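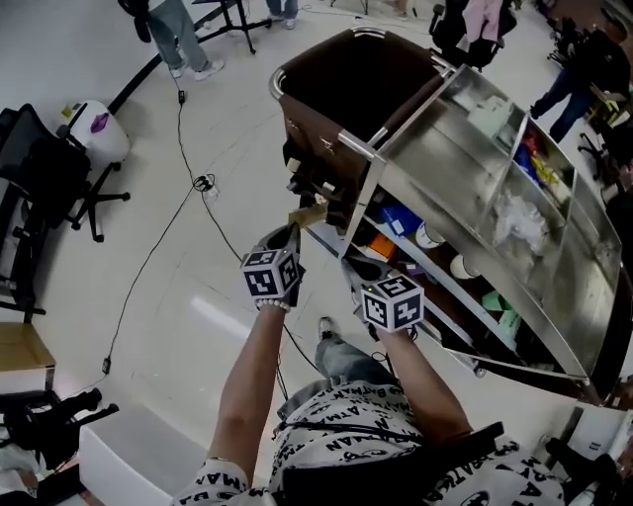
생활공간 정리론 6주차 강의 노트
이동식 수레(카트)는 정말 정리 도구인가

담당: Ülle Ķēniņš
읽을거리: Ruwan Siddiqui, 「바퀴 달린 선반」, Skerdale 강의 자료집 13장

1. 이번 주의 의문

수납 관련 책을 펴면 카트 이야기가 빠지지 않는다. 필요한 곳으로 끌고 가면 되니 편하고, 칸이 나뉘어 있으니 저절로 정리가 된다는 주장이다. 나는 두 가지 모두 잘 믿지 않는다. 칸이 있다는 것과 칸에 규칙이 있다는 것은 다른 문제인데, 대부분의 책이 둘을 섞어 쓴다.

2. 윗면: 칸과 내용물

노트 맨 앞 사진의 스테인리스 카트로 이야기해 보자. 윗면에 뚜껑 달린 짙은 갈색 칸이 있고, 그 옆은 열린 트레이다. 트레이 한 칸에는 흰 종이 또는 작은 봉지로 보이는 것이 쌓여 있고, 빨강, 파랑, 노랑이 섞인 물건들이 한데 모여 있으며, 속에 흰 것이 든 투명 비닐봉지도 들어 있다. 종류별로 나눈 것인가, 손에 잡히는 대로 넣은 것인가? 사진만으로는 답할 수 없다. 수납 책의 '정리 후' 사진도 같은 이유로 증거가 되지 못한다. 저자들은 사진 한 장을 싣고 체계가 유지된다고 쓰는데, 유지 여부는 시간을 두고 봐야 안다.

뚜껑도 따져 볼 만하다. 덮인 칸은 깔끔해 보인다. 그러나 속이 보이지 않으면 열어 보기 전에는 재고를 모른다. Siddiqui는 뚜껑이 "시각적 소음을 줄인다"고 썼다. 소음이 줄었는지 물건이 잊혔는지는 구별하지 않았다.

3. 아래 선반

같은 카트의 아래 선반에는 파란 상자, 주황색 물건, 둥글고 흰 용기 두 개, 초록색 봉지들이 있다. 교과서대로라면 아래는 무겁고 덜 쓰는 것의 자리다. 무게를 재지 않고 이 원칙이 지켜졌다고 적는 답안이 해마다 나온다. 부피가 크면 무겁다고 가정하지 말 것.

4. 바퀴와 바닥

바퀴의 장점은 바닥이 받쳐 줄 때만 성립한다. 사진의 바닥은 광택 있는 흰 타일인데, 그 위로 검은 전선이 구불구불 지나 멀티탭까지 이어진다. 왼쪽으로는 보라색 뚜껑의 흰 휴지통, 검은 메시 의자, 종이 상자가 늘어서 있다. 작은 바퀴로 전선을 넘어야 한다면 '어디든 끌고 간다'는 말은 광고 문구에 가깝다. 분홍색 옷이 걸쳐진 사무용 의자도 보인다. 옷걸이가 된 의자를 수납으로 칠 것인지는 토론 때 다룬다.

Priltcombe 공동작업실 조사(Tipene Hoani, 12월)에서는 카트 13대를 90일 동안 지켜보았다. 그중 12대는 처음 놓인 벽에서 거의 움직이지 않았다. Hoani는 사용자 교육이 부족했다고 결론지었다. 나는 애초에 움직일 필요가 없었을 가능성을 먼저 검토했어야 한다고 본다. 표본이 작업실 한 곳이라는 점도 감안해서 읽을 것.

5. 과제

자기 주변의 카트나 이동식 선반을 하나 골라 칸마다 들어 있는 것을 적는다. 그 물건이 왜 그 칸에 있는지 설명할 수 없으면 '모름'이라고 쓴다. 바퀴가 지나갈 길도 약도로 그리고 전선과 문턱을 표시한다. '깔끔하다', '효율적이다' 같은 말은 근거가 없으면 감점한다.

제출: 2018년 6월 4일, Trastley관 사무실. 분량은 두 쪽 이내. 지난번 토론에서 Zane Ots가 낸 반론(고정 선반도 똑같이 흐트러진다)에 대한 의견을 마지막 문단에 덧붙일 것.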